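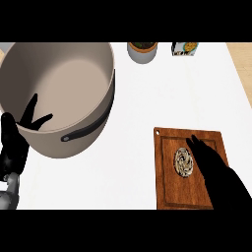
I lost most of March to a finger that was inside a pot.

The task is the second one in our kitchen set. The left hand steadies the pot with its fingers over the rim, the right hand picks a flat item off the cutting board, lifts it over and lets go. Then both hands back off. We run it in simulation first, thousands of episodes, and only the policies that hold up there get time on the hardware. The simulator is Clamus, the controller we put on top of it is called Bucur, and neither of them had given me any trouble since the fall.

The batch that went bad was 3,007 episodes. The summary page said 1,966 of them succeeded. I would have been happy with that number and moved on, except that the wrist force log on the left side was huge. Not spiky, just high, and high for the entire episode. The success check only looks at where the food item ends up, so it had no opinion about the left hand at all.

I opened a few replays and they looked fine. Hand comes in, fingers go over the rim, pot stays put. I watched them at normal speed, then at quarter speed, and still didn't see it. What I should have done first was turn on the contact view, which draws the collision shapes instead of the nice smooth surfaces. When I finally did that on a Thursday night, the problem was right there. The collision shape for the pot was solid. Whoever exported it had wrapped the whole thing in a single convex hull, so as far as the physics was concerned the opening had a lid on it and there was no inside.

Normally that would throw the hand right back out. We had contact softness turned up from an older task with a sponge, and nobody had turned it down again (it was me, I checked the commit). So the fingers sank in and the solver pushed back on them the whole time, and the policy learned to push harder. The steadying hand was leaning on a pot that wasn't shaped like a pot.

The food items did the same thing in a small way. They dropped onto the invisible lid, sank a little, and the check counted them as in because their center was below the rim height. So a good part of those successes were not successes. I don't have a corrected number for that batch and I'm not going to work one out. I deleted it.

The part that bothers me is that one checkpoint from that run did get to the hardware. Kianoush Jafarzadeh was on the bench that day and I was at home. He started it at reduced speed, which is our rule for any new checkpoint, and the left hand came over the rim and kept closing against the wall. The pot slid toward the edge of the table. He hit the stop before it went over. No damage to the hand that we could find, and he was well outside the marked area the entire time. He wrote it up in four lines and sent it to me with the force plot attached, and that plot is why I went back and looked at the sim logs in the first place.

At full speed I think we would have broken a finger joint. Those come from Flelar and the wait is long.

What I changed:

The pot is now split into 32 convex pieces, walls and floor, with the handle done separately. It runs slower. I can live with it.

Contact softness is set per task and the loader refuses to start if it's missing. Before, it quietly used whatever the last task had used.

The success check fails any episode where either wrist goes over its force limit for more than 2 seconds, no matter where the food ended up.

A checkpoint doesn't leave the sim until someone has watched replays with the contact view on and put their initials on it. I've also gone through the other objects in the set. The cutting board was fine. A bowl had the same solid hull as the pot, and it had been sitting there waiting for the next task.

The new batch is running now. The success rate is lower than before and the left wrist log is nearly flat until the fingers touch. I still need to redo the release motion, because with a real opening the item sometimes catches on the rim and tips back out. That's for next week, after I get back from Gronport.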